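Friday, late, with the window open

October already, and I have only now got back to this notebook, which has been lying under the seed catalogs since the week I came home from Cáceres. I meant to write every evening. I wrote the word "Evening" at the top of one page and then I suppose the phone rang.

The big thing I want to put down is that I've started measuring. All my life I've cooked the way my grandmother did, by the look of it and the heaviness of the spoon, and most of the time that has been fine. But I came back from Spain with such a craving for the orange and olive oil cake they had at the guesthouse (every morning, with the coffee, on a plate so small it slid around on the saucer) that I made it three times in one week from memory and got three different cakes. The first was a brick. The second was lovely for an hour and then went greasy. The third I gave to the birds, and the birds were polite about it. So I have been weighing things, and I've got quite taken up with it!

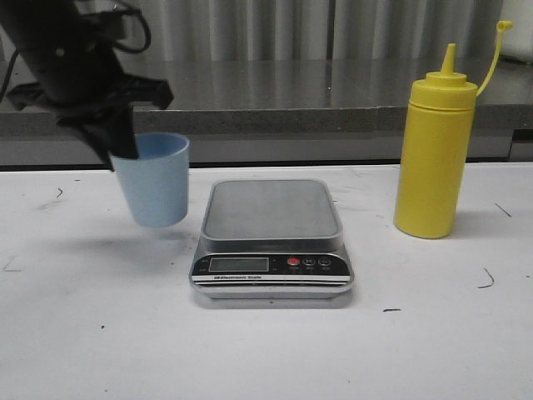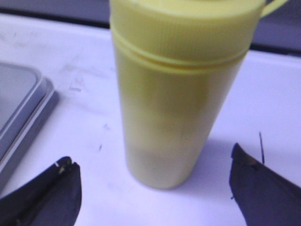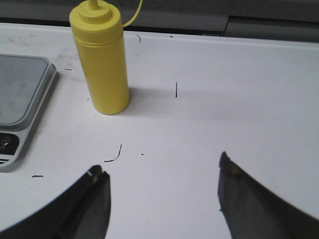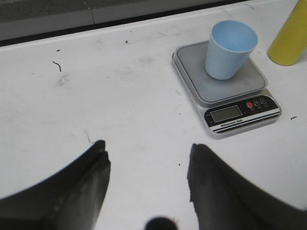
I've been thinking all day about how little a person needs in order to be exact, when for years I told myself that exactness was for people with copper bowls and a marble slab. It comes down to a few plain things and a clear bit of table. A light cup is the best part of it, I think, a simple blue plastic one like that, wider at the top so you can pour into it without spilling down the side, and the scale's square platform gives it somewhere steady to stand. I used to weigh straight into the mixing bowl, and my mixing bowl is the heavy brown one from Pornthorpe market, and by the time it was on there I couldn't see the numbers for the overhang. I had to crouch with my cheek on the counter. Now I weigh the cup first, write that on the back of an envelope, and then do the oil, then the sugar, then the flour, and tip each one into the bowl as I go.

And a yellow squeeze bottle with a pointed nozzle is the right thing for oil, I'm convinced. My own is an old mustard one, soaked and soaked again, and it still smells of picnics if you put your nose right up to it. With the can I always overshot and then stood there with a teaspoon trying to fish the extra back out, which you can't do once it has touched sugar. With the bottle I can go up by a gram or two and stop. The cake wants 60 grams of oil for the small tin and I got it on the nose this morning, and I was so pleased I said "there!" out loud to an empty kitchen.

The cake was in before 8 and out while the radio was still on the farming news. It rose evenly for once. I left out the almond because I'd finished it on Monday night's nonsense, and I used the peel of two oranges, and I think next time I'd use three, or else better oranges. These were dry little things. The crumb was very nearly the one I remember. It was missing something at the end, a bitterness maybe, and I wonder whether they put the pith in. I should have asked. I had almost 3,000 words of notes from that trip, pages about the storks and the walls and a long argument with myself about whether to buy the green shawl, and not one line about what was in the cake.

After lunch I did the flour shelf, which had got beyond me. I found two half bags of Istar bread flour, both folded over and pegged, and a tin of Tivavar cocoa so old that it had gone solid and had to be knocked out over the bin with the handle of a knife. There were 50 cupcake papers still in their tube, from a birthday I can't place. I kept those. I wiped the shelf down with vinegar and put the scale at the front, where I'll reach for it without moving three other things first, and the cup upside down beside it so it doesn't collect dust.

My counter still has its marks, the gray smudgy ones by the toaster that I've scrubbed at since we moved in, and I have decided to let them be. They come up a bit with baking soda and then they're back by the weekend. A work surface ought to look as if somebody works on it. I do want to try lemon on the dark ring by the sink, though, if I can spare half of one.

Tomorrow the larger tin, and I have to remember to scale up the oil and the eggs together this time. I've put the envelope inside the recipe book so it won't go out with the recycling. The end slice of today's is under a bowl on the side, and I'm going down for it now before I put the light out.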